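Can a robot do kitchen chores yet, or are we all kidding ourselves?
General Talk > Home and Workshop Automation

tiltlow_tom
Evening, all. My brother-in-law and I have been going back and forth on this since September, and I'd like to hear from people who have spent time near these machines. He's convinced there will be an arm on every kitchen counter before his dishwasher wears out. I run a small packing room, and I've watched a perfectly good arm at work get stumped by a carton with a loose flap, so you can guess which side I'm on. I'm talking about the dull stuff: putting things away, clearing up after breakfast, getting the pot ready for supper. Where are we really?

marmalade_hinge
Oh, I love this question, and I'm going to go on a bit, so pour yourself something. I think we're further along than you'd guess with picking things up and putting them down, and not nearly as far with everything that comes around it. A small round container with a flat top is about the friendliest thing you could give a two-finger gripper. The sides are even, it doesn't squash, and you can come straight down on it. Put a glass bowl under it, though, and now you've got a rim to stay clear of, and glass is miserable for cameras (all those shiny streaks, and whatever is behind it showing through, like the pastry on the blue dish).

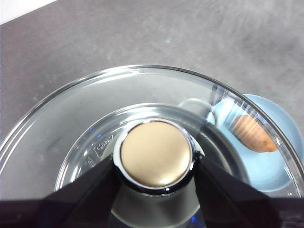 Re: glass, and why I'd start somewhere else

oldbelt_ray
Good points up there, but I think you're being too kind. I fixed conveyors at Fornico for years before I retired, and our rule was that a machine isn't doing the job until you can go to lunch. Gripping a container over a bowl is one motion. The chore is knowing that the container goes there, noticing the bowl needs a rinse first, and not knocking the pastry on the floor on the way past. My granddaughter can do all that at 4 and she complains the whole time.

marmalade_hinge
Ha! Fair enough, Ray, but your granddaughter had a few years of practice and plenty of spilled milk to get there. I'd give the arms the same patience. And I do think one motion matters. Chores are mostly a lot of single motions in a row, and if each one gets dependable you can start stringing them together.

oldbelt_ray
That's where we part ways, friend. Strings break. We had a line with 3 stations, every one of them solid when you tested it alone, and together they'd jam before the coffee was ready. The handoffs were what got us.

quiltandsolder
Can I come at it from the cook's side? I don't much care whether a robot can carry things. What I want is supper started while I'm still stuck in traffic, and a fair piece of that has been around for ages in the form of the plain old electric pot. Mine's an Iltside, nothing fancy, and it has made more soup than I have. You load it, you turn the dial, and you go fold laundry. To my mind that's a robot that had the good sense not to grow arms. So the gap is all in the loading and unloading: lifting the lid by the knob, getting the food in, turning the dial to the right place, and then dishing up onto a plate without slopping it everywhere. 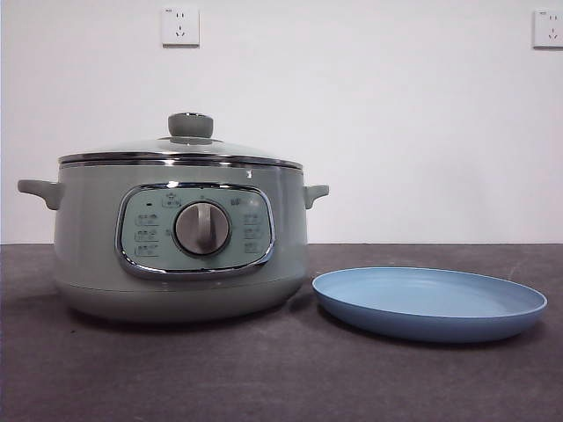 And I'd guess the lid is harder than the dial. A dial stays put and turns one way or the other. A lid comes up hot and dripping, you need a clear spot to set it down, and then it has to go back on straight or the steam gets out. I've chipped 2 of them myself, with hands I've owned all my life.

tiltlow_tom
Now that's a way of looking at it I hadn't considered. So you'd keep the pot dumb and put the cleverness in the arm?

quiltandsolder
For now, yes. I don't want to buy a special pot, a special plate and a special counter just to suit the machine. It ought to work with the things already in my cupboards, mismatched lids and all.

bench_vise_bea
I'll disagree with that, gently. In the shop we change the work to suit the machine all the time and no one feels bad about it. We have a Zieliński parts feeder that was hopeless until we swapped to trays with deeper pockets, and now it hardly needs looking at. If a taller knob or a plate with a better lip to grab gets me out of clearing up every night, I'll buy the plate.

oldbelt_ray
Bea's right about the trays. A kitchen is no shop floor, though. Folks leave mail on the counter. The cat gets up there.

marmalade_hinge
The cat gets up on everything, Ray, I can't argue with that one! I'd still be happy with a machine that did half of it. Putting the dry things away and setting the table would be plenty for me, and I'd wash the glass bowls by hand with the radio on.

tiltlow_tom
I read all of this out to my brother-in-law over the phone. He says he'd pay $200 tomorrow for one that just did plates. I told him to save up a while longer. Bea, which trays did you switch to? We've got a feeder at work with the same trouble.

bench_vise_bea
Deep-pocket ones, gray, I'd have to look at the label. I'll check when I'm in at seven and post it here.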